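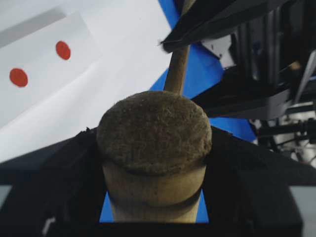 Hậu Hầu wanted the word "secure" struck from clause 12. A grip was either within tolerance or outside it, he said, and a rule that used a word like secure would be read by every operator as permission to look at the thing and feel satisfied.

I wrote this down. My job at Skerov was to write things down and then turn them into sentences with "shall" in them. The document was called Ukham, after the valley where the first draft had been agreed, and its full title was Good Practice for the Passing of Hand Tools Between Two Arms. It had reached revision 24.

Clause 12 at that time read: The receiving arm shall obtain a secure grip before the giving arm releases.

"What would you put instead?" I asked.

"A number."

"Which number?"

He said that was for Brirkska to supply. Brirkska had the force data. Brirkska had been asked for it in November and had sent a letter confirming that the question had been received.

Amna Chaudhry, on the line from the Tovar site, took the opposite view. She had run the test bench for longer than the rest of us had been on the project, and she did not care for numbers that came from another building. Fingers wore. Pads were changed. A threshold that was right for a new pad was wrong for an old one, and the arm would report success either way. She wanted a hold time. Both arms closed on the tool, neither moving, for a stated period, and only then a release.

"Stated by whom?" said Hậu.

"By you, if you like."

There was a silence that I recorded as general agreement, and was later asked to amend.

Clause 13 dealt with where a tool may be held, and it had caused more trouble than clause 12, with less discussion. Revision 23 said that the giving arm shall hold the tool by its handle and the receiving arm shall approach by the head. This had been written with spanners in mind. A mallet obeys the rule easily enough. The giving arm has it by the upper end of the handle, the head hangs below, and the receiving fingers come up underneath it.

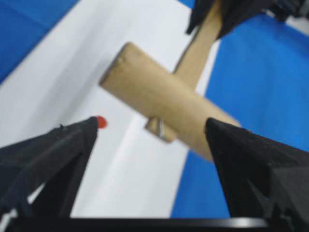

Revision 24 had to say what happens at the moment of approach, which the earlier text passed over in four words. Fikri Halim drafted the new wording and I tidied it. The receiving fingers shall be open, shall enter from the side away from the giving arm, and shall not load the tool until both are in position. The difficulty was in the third part. A mallet held by the end of its handle has its weight well away from the grip, and if one finger arrives at the end of the head before the other is anywhere near it, the head can be pushed round while the giving arm goes on reporting a good hold. Fikri proposed the term "single-sided contact" for this and gave it a definition. I moved the definition to section 3, where definitions live.

Wayne Cloutier then asked whether single-sided contact was forbidden or merely discouraged.

It was a fair question. "Shall not" and "should not" are different instructions in our documents, and an auditor will shut a line over the first and write a note about the second. I put it to the meeting. Hậu said shall not. Amna said that if it was shall not, her bench would be in breach by lunch, and so would everybody else's, as no two fingers have ever arrived together.

"Then define together," said Hậu.

Fikri said he had tried.

We adjourned, and I went down to the bench at our own site with the printed draft and a pencil. Hường Hứa was running trials. I asked whether I might sit and watch some of them against the text, and she moved a box so I could have the stool.

She was on cycle 3949. The counter was on a screen beside her and went up by one each time a tool changed hands. I read clause 13 aloud under my breath as the arms moved, and put a tick where the movement and the sentence agreed. They agreed for the first part and the second part. At the third part the machine did what it did in less time than I needed to read it.

"Can you slow it down?" I asked.

She set it to 80 per cent. I could not see any difference. She said most visitors couldn't.

At the slower speed I did see one thing. Between the closing of one gripper and the opening of the other there was a stop. It was short. Neither arm moved and the tool did not move.

"What's that?"

"That's the hold," she said. "I put it in last year. It dropped things otherwise."

"How long is it?"

She told me. I asked where the figure had come from. She said she had made it shorter until it dropped something, and then put some back.

I asked whether this was written down anywhere. She opened a drawer and took out a notebook, found the page, and turned it round for me. The figure was there, with her initials and the pad type, and under it two further figures for two further pad types, one of which was crossed out and entered again lower.

I copied the page by hand. Then I went back upstairs and rewrote clause 12. The receiving arm and the giving arm shall both remain closed on the tool, and at rest, for the period given in Annex B for the pad fitted. Annex B did not exist, so I made it, with three rows and a column headed Source. In the column I entered Hường's name.

I circulated revision 25 on 26 Feb 2026. Hậu replied that he could accept it as there was now a number. Amna replied that she could accept it as it was a hold time. Wayne asked whether Annex B was normative or informative.

Brirkska wrote to say that the force data would follow. I left clause 13 open and gave it back to Fikri, who still had "together" to define.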